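Bench assembly help wanted, Horgan workshop (part time, paid, no degree needed)

Posted November 5, 2020

Hi! I run the bench side of Girkstead, a small shop that puts together and repairs desktop computers, mostly for local offices and schools, and I'm looking for a couple of people to come and work with me. I've never enjoyed reading job ads and I enjoy writing them even less, so I'm just going to tell you what the work is like and you can decide whether it sounds like a nice way to spend your mornings or a slow form of torture. (I've had people react both ways, and I get it.)

We're in Horgan, in the long low building behind the old tile place. Most of what comes through our door is desktop machines that need a processor swapped, memory added, a fan replaced, or the whole inside taken out and put back with better parts. In July we took on a big refurbishing order, 500 desktops, under a project we call Jasex, and that's why I'm writing. We've got a good start on it, but there's a lot of it left, and my regular crew also has to keep up with the walk-in repairs.

What you'd be doing

The short version is small parts, all day. You'd open a case, take out what has to come out, clean what needs cleaning, put in what goes in, close it up, and send it down the line to be tested. You'd also spend a good part of the week on processors alone, which means getting them out of their trays, checking them over, and setting them in their holders so they're ready when the cases come along.

I love that part of the job, and it's the part I'd most like help with. A processor is a fussy little square. You handle it by the edges, you don't touch the underside, and you never set it down just anywhere. We use plastic fixtures with a place for the chip, so that it's always sitting where you expect it when you reach for it.
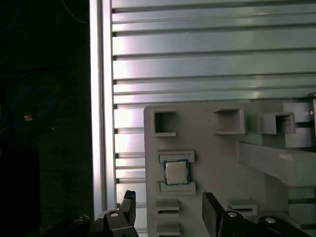 A processor in its slot on the gray fixture plate, between the upper and lower brackets.

If you've never held one, don't worry. Everyone on my bench learned here, and you'll practice on dead ones until your hands stop shaking. I have a whole coffee can of dead ones. You can drop those all you like.

The other half of the job is the cases. They come in all kinds of shape, and some of them have been sitting under a desk for years collecting crumbs and cat hair. You'll be taking side panels off, working around drive cages and brackets, finding the one screw that somebody put in with far too much enthusiasm, and writing down anything strange. We use a paper sheet for every machine. It's one page, it travels with the case, and I'm stubborn about it being filled in before the case moves on. Please write so that another human can read it!

Hours and pay

Shifts are 5 hours, mornings or afternoons, your pick, and I'll try hard to keep you on the same one. Pay is $100 a shift while you're training and goes up once you're working on your own. There's also a one-time $175 toward shoes, glasses, or whatever else makes standing or peering easier on you. I brought that in after years of watching people squint and shuffle around on a hard floor, and I only wish I'd done it sooner.

You'll get paid for training time. You'll get paid if the parts delivery is late and we all end up sweeping. You get a real break in the middle of the shift, away from the bench, because food and open computers don't mix and I'd like you to eat.

The work is planned through the end of the Jasex order. After that I expect to keep at least one person on, maybe more if the repair side stays as busy as it has been, but I can't promise it and I don't want anybody quitting a steady job on the strength of a maybe.

Who I'm looking for

Somebody patient. I've had very clever people on the bench who couldn't stand doing the same thing twice, and I've had people who had never opened a computer before and were wonderful within a few weeks. If you knit, build models, tie flies, fix watches, decorate cakes or sort buttons for fun, please write to me. You probably have the hands already.

Good close-up eyesight helps a lot, with glasses or without. A lot of the inside of a desktop is silver metal with dark little openings in it, and it all starts to look alike by the end of a shift. Take the bar across the top of the open case in the picture a little further down, with its three dark slots. The middle one has a small black latch in it, and I'd want you to be the sort of person who spots that before you start pulling on anything. Nobody's born knowing which bit is which, and I'll happily show you as many times as you need. I just can't teach someone to look.

You should be comfortable lifting a desktop onto a bench, or comfortable asking for a hand with it. Either is fine with me. Stools are available and you can sit or stand as you please. 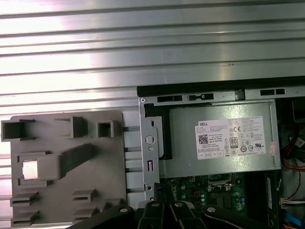 I get asked a lot whether the bench is cramped, so let me answer that for everyone. You do work close in, with your things near you, and some people find that cozy and some people don't. An open computer can sit right beside the gray fixture panel, with just a column of pale plastic segments between the two, and that's a fair idea of how near everything is to your hands. If you're the kind of person who spreads out (I am, I'm terrible), you'll have to learn to keep your snips and your sleeves out of the way. I keep a shelf for personal stuff by the coat hooks, and bags go there, along with phones if you find them distracting.

A few practical things

Wear short sleeves or sleeves that stay rolled up. Rings and bracelets come off at the bench. Long hair tied back, please. Wrist straps for static are ours, you don't need to bring one, and yes, you do need to wear it even on the days when you're sure you don't.

We keep a radio on low. The person nearest to it chooses the station, and that rule has caused more discussion than anything else I've ever put in writing. If you need quiet to concentrate, tell me and I'll put you at the far end.

Masks on indoors, and we've moved the workstations apart so that everyone has their own space. Stay home if you're feeling rough. I'd much rather shuffle the schedule than have you come in coughing.

There's parking on the gravel side. The bus stops at the corner, but the afternoon service is patchy, so check it before you choose a shift.

How to apply

We use the Skivimeo board for applications. Look for the Girkstead listing and hit the reply button, and it comes straight to me. You don't have to attach a résumé, though you can. What I'd really like is a few lines on these:

Which shift you'd want, and when you could start.
Something fiddly you've made or fixed, and how it went. (Disasters are welcome. I once spent an entire evening looking for a spring that was stuck to my elbow.)
Anything I should know so that the bench works for you, like seat height, lighting, left-handedness, that sort of thing.

I read all of them myself and I answer all of them, though it might take me a few days if the delivery truck has just been. If it sounds like a match, I'll ask you in for a paid trial shift. You'd take one machine apart and put it back together with me sitting next to you, and set a few practice processors in their fixtures. I won't be timing you! I'm mostly watching how you handle things and whether you ask when you aren't sure.

If you applied over the summer and didn't hear back, please try again. We changed how messages come in and I'm fairly certain I lost a few, for which I'm very sorry.

The listing stays up until both spots are filled. If it's still on the board, I'm still looking, so go ahead and write.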